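About us

Novau repairs and strips down used desktop computers for schools, charities and small firms. We work from a unit in Gulonwood and have a second bench at Lesard, where machines are booked in and checked before they come to us. A lot of the dismantling is done by robot arms. The testing, and anything that needs a decision, is done by people.

We get asked about the stoppage in April, so it has its own section on this page.

What went wrong

One of our arms was removing memory from a batch of towers supplied through Ackah, our collection partner. The gripper force had been changed for an earlier job and had not been set back. The arm pulled at an angle and kept pulling after the module jammed. It cracked the slot latches on 13 boards before a technician noticed the sound and pressed the stop button. No one was hurt. The guard door on that cell was shut, but when we checked it afterwards we found its switch was faulty and would have let the arm carry on with the door open. That worried us more than the boards did.

We shut every cell for 28 days. Ackah was told the same afternoon and we paid for the damaged boards.

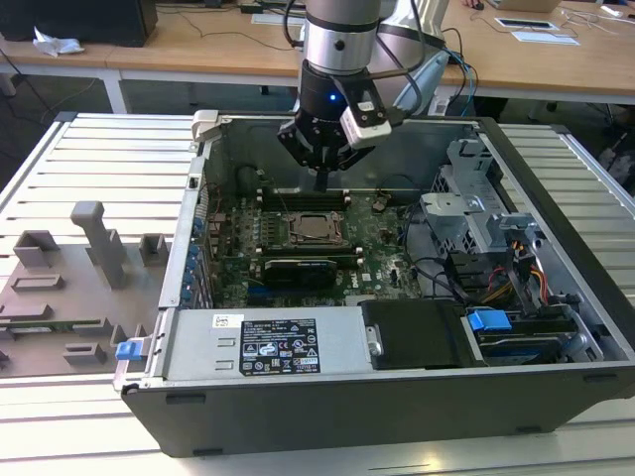
Why did the arm not stop by itself when the module jammed?

The force limit was set too high for memory work, so the controller treated the jam as a normal pull. The limit is now tied to the job, and the arm won't start if the two don't match.

What we changed

All the door switches were replaced with a two-channel type and are tested at the start of each shift. The test is written in the cell log and signed. Force settings can only be changed by a supervisor. We also went back through 337 earlier jobs from the same arm and recalled the machines where the log showed a high pull. Most were fine. The ones that weren't had their boards replaced free of charge.

We still get faults. Grippers slip, cables snag and older cases don't always match the drawings. Any fault that stops a cell is written up and shared with both sites, and a customer whose machine is affected gets a copy within 28 days.

If you have a question about a machine we have handled, please quote the job number on the label when you contact the Gulonwood office.

Page last updated 20 December 2024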